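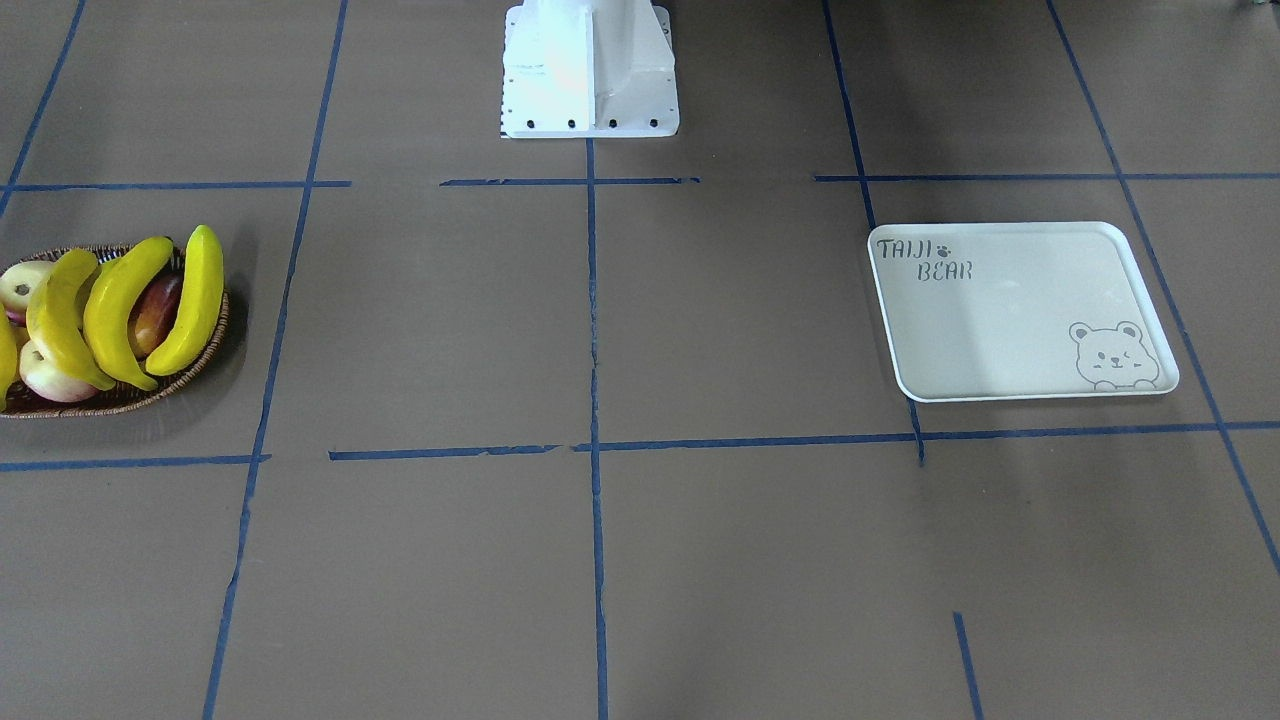

Workshop Board > Wanted > Hands and Helpers

Need 2 people for the arm build at Sumthorpe, Tuesday evenings, starting in March. Paid a little, fed a lot. Read the whole thing before you write please, last time half the emails asked me stuff that was in the ad.

What it is. Two-arm robot, home build, in the back half of the shared shop. I've been at it on and off for longer than I want to say. Arms are mine, bench space is the shop's, the software is a mess that belongs to me and Witkowska (that's the Witkowska shop across the yard, they lend me a machine to run things on). The job the robot is supposed to learn is dull on purpose: take a piece of fruit out of a basket, put it on a tray. Then put it back. Then again. I want 300 good runs logged before summer and I can't do that alone after work, I tried, I fell asleep on the stool.

Who I need

Person one, the resetter. Between runs you put the fruit back where the run sheet says and nudge the tray to its spot. Sounds like nothing. It's the part that wrecks everything when its done sloppy. You need patience and decent eyes, thats it. No tech background. If you like jigsaw puzzles or set tables for a living you'll be great.

Person two, the logger. Sits at the laptop, starts and stops each run, types a short note. "Dropped it." "Got it on second try." "Arm went weird, stopped." Typing speed not important, being truthful is. A failed run written down as failed is worth more to me than a maybe. Some comfort with a spreadsheet. If you know a bit of Python say so, there's always something to fix, but I won't hold it against you if you don't.

You can swap roles halfway through the night if you both want. Most people get bored of one or the other.

Hours and money

Tuesday, doors at 6:30pm, first run by 7, we stop at 9:30 no matter what. I lock up. 14 weeks if everyone sticks with it. 30 dollars a night each, cash or transfer, plus food. Food means the noodle place or whatever you vote for. If you can only do part of the stretch write anyway, I would take two half-timers over one person who vanishes in week four.

Not a career thing. No certificate. I'll write you an honest letter if you need one for school or a job, and your name goes in the build log if you want it there.

How the surface works

Everything is laid out by tape grid. The run sheet names a cell, you put the thing in the cell. Basket lives on the left, tray on the right, gap between them stays clear during a run — phones, mugs, elbows, all of it off. The fruit never goes in exactly the same way twice and we want that, the arm has to cope with a pile that changes. Tray stays put unless the sheet says move. If a bit of tape lifts, tell me, don't just stick it back down where it looks right, I have to measure it. I know some of the lines are ragged. I know. I'll redo them when there's a free weekend, meanwhile the numbers in the file match the ragged lines so leave them be.

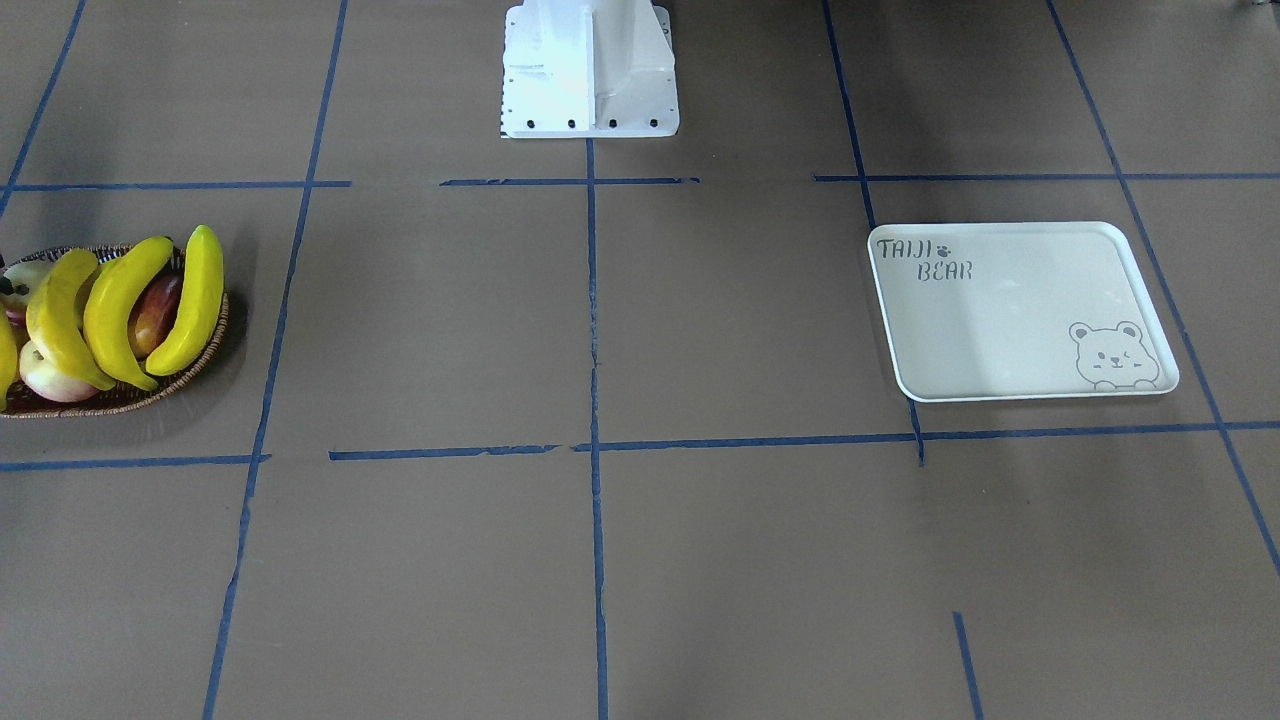 The layout you'd be working with. Bananas and apples in the basket on the left, bear tray on the right, base of the arm up top.

Please don't eat the fruit, it's artificial.

Safety, short version

Arms are small but they pinch. Nobody reaches in while the light is on. There's a stop button at each end of the bench and I'd rather you hit it 50 times for no reason than miss the one. Long hair tied, no dangly sleeves, no scarves. Closed shoes becuase it's a workshop and people drop things that have nothing to do with me. First night is an hour of me showing you this stuff and you hitting the button till its a habit. You get paid for that night same as the others.

18 and over, shop rule, can't bend it.

Getting there

Fusavstead end of the Sumthorpe building, blue side door, buzz for the shop. Bus stops right out front, last one back is after we finish so you won't be stranded. Bike rack inside the gate. Parking is bad, I would not count on it. The shop is on the ground floor with no step at the side door. The bench is standing height but there are stools, and the logger can sit the whole night. Heating is so-so in March, bring a sweater.

If you need some other setup to take part, ask, we can probably work it out.

What you'd get to see

Some people care about this, some don't. Every few weeks I retrain the thing on what we logged and we get to watch whether it's any better. First version mostly waved at the basket. If Dasus (my name for the control program, long story) behaves we'll try two arms at once toward the end, one steadying the basket, other one picking. No promises. You are welcome to bring ideas, and to take the code home and poke at it. I'm slow at reviewing changes but I do get to them.

To apply

Write to Nattawut Rungrueang through the board's message button or leave a note in my cubby at the shop (second row, has my name on it). Tell me:

- resetter, logger or either
- which weeks you already know you can't make
- anything you can't eat
- one line on something you did that was boring and you finished anyway

No resume. Really don't send a resume. I answer within a few days, usually late at night. We'd meet at the shop for 20 minutes so you can see the bench and decide if you can stand it. Ad stays up until both spots are filled, if you can still read this there's a spot.

Filed under: Paid / Short Term / Robotics & Electronics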